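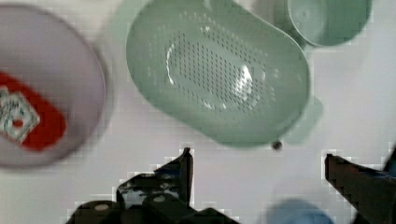 La pinza abierta sobre la mesa blanca, con el escurridor verde menta delante. Foto: taller Todelon

Un brazo robótico para recoger la cocina, hecho entre vecinos

21 de agosto de 2025

Llevo desde junio pasándome por Todelon, el taller compartido de la calle de atrás, y por fin puedo contar en qué andan metidos. Están montando un brazo robótico pequeño, de sobremesa, y quieren que aprenda a mover cacharros de cocina. Sí, cacharros: escurridores, tapas, cuencos... lo que cualquiera tiene en el fregadero después de comer.

El proyecto se llama Tranine y empezó en el salón de Coralie Partington, que tenía las piezas metidas en cajas de zapatos y un gato demasiado interesado en los cables. Cuando el invento ya no cabía en casa se lo llevó al taller, y allí se fueron sumando otros: uno que sabe soldar, dos hermanas que imprimen en 3D casi todo lo que se les pone por delante y un servidor, que básicamente sujeta cosas y hace preguntas.

La cuenta va por 1.911 euros, según la hoja que hay pegada en la puerta del armario. El tope que se pusieron era de 2.000, así que queda para tornillería y poco más (y yo ya he visto a alguien mirando motores nuevos con cara de culpable). Lo más caro fueron los motores de la muñeca. La primera pareja se quemó a la semana, y todavía se habla de aquel olor.

Ahora toca practicar con la pinza, que lleva una cámara pequeña montada ahí mismo, en el extremo del brazo. Me encanta asomarme a la pantalla cuando alguien lo maneja, porque el mundo se ve muy distinto desde ahí: una tapa o un plato se come medio encuadre, los dos dedos oscuros asoman por abajo y un escurridor de plástico parece una bañera. Eso sí, en cuanto el brazo se mueve un poco rápido la imagen sale corrida, y las etiquetas no hay quien las lea. Coralie quiere bajar la velocidad y probar otra configuración de vídeo antes de gastar un euro en otra cámara.

«El escurridor me tiene frita», me confesó el otro día. «El borde es grueso y liso, y según por dónde entres con los dedos, se te gira entero». Su plan es hacer tandas de 10 intentos con cada objeto, apuntar los fallos a mano en una libreta y no pasar al siguiente hasta que salga la tanda completa. Para cada cacharro quieren llegar a 50 intentos buenos. Yo probé a llevar los mandos un rato y, bueno, digamos que no contribuí mucho a la estadística, ¡pero qué divertido es!

También hay discusión abierta con las puntas de los dedos. Las hermanas son partidarias de forrarlas con goma, y el de la soldadura prefiere cambiarles la forma y dejarlas más estrechas. De momento se prueba con las que hay. Las piezas nuevas se están dibujando con Nkuna, un programita que hizo uno de los socios para sus cosas y que se cuelga cada vez que guardas, de ahí que en el taller se oiga tanto suspiro.

Si la cosa avanza, el grupo quiere llevar el brazo a la muestra de inventos caseros de Honmont y hacer allí una demostración con público. Fecha no hay todavía. Mientras tanto, el taller abre por las tardes y se puede entrar a mirar sin ser socio. Piden sobre todo cacharros de plástico que ya no uséis, limpios a poder ser, y cuanto más raros de forma, mejor. Yo ya he llevado un embudo y dos moldes de flan.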